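Part-Time Cleaner, Tile Floors
Garkine, evening shift

Garkine is hiring a part-time cleaner for its ground-floor rooms. The job is sweeping, mopping and spot cleaning white tile, including grout lines and scuff or crayon-type marks. Shifts are 4 hours, seven evenings every two weeks.
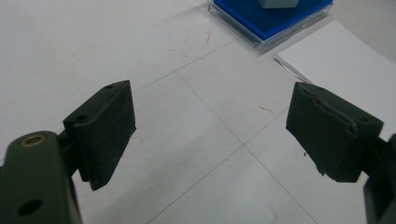 White floor tile with grey grout and reddish-orange marks.

Supplies are provided. You must be able to kneel and lift a full bucket. To apply, write to Catherine Pollock by Oct 27, 2026.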